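The Last Picture of the Evening

The theatre in Ovstead had 126 seats, and on the night of the gala every one was sold. 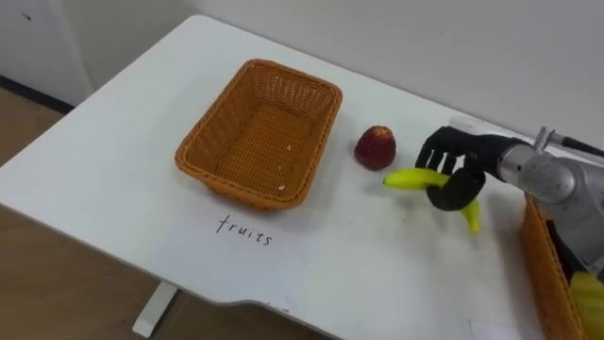 I had been hired by Frandsen, the agency which took all the event work in our town, to photograph the guests as they arrived. My list had 24 names. By eight o'clock I had 20 of them, smiling in the same way under the same lamp.

Then the lamp went out.

The guests continued to come in, and I heard their shoes on the stairs. I raised the camera and worked with the small light from the street. I did not ask anyone to stop or to smile. An old actress held the rail with both hands. Her husband was looking at her, not at me.

In the morning I carried the prints to the office. The director went through them slowly, and put 13 of the bright ones in a pile for the newspaper. The dark one he kept in his hand.

"This is not what the client ordered," he said.

"No," I said.

He opened his drawer, laid the print inside and closed it again. Then he asked if I was free in February, for the opera in Vurmont.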